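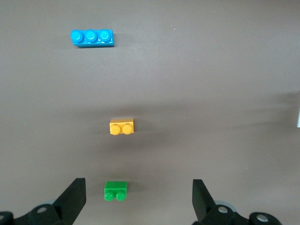
Toy bricks on a tabletop, with a bright blue one at the far end.

The winter my grandmother turned 79 we finally drove up to Skava to help her clear the attic, and I've been thinking ever since about what families keep and what they let go. She had kept everything, bless her - the curtain rings, the jam labels, a biscuit tin with 55 buttons in it (she'd written the number on the lid!).

Érica Leite has run the Zellside toy exchange since a wet September when she put 5 boxes out on her porch and they were gone by supper. Now she has 300 families on her list, and she remembers an alarming number of their birthdays. "People apologize when they hand things over," she told me, pouring more coffee than I'd asked for. "They want to tell you who played with it first, so I let them."

I stayed far longer than I meant to. When I left she pressed a jigsaw on me, a harbor view with 279 pieces left in it, and I've got it spread out on the dining table still - mostly sky, I'm afraid.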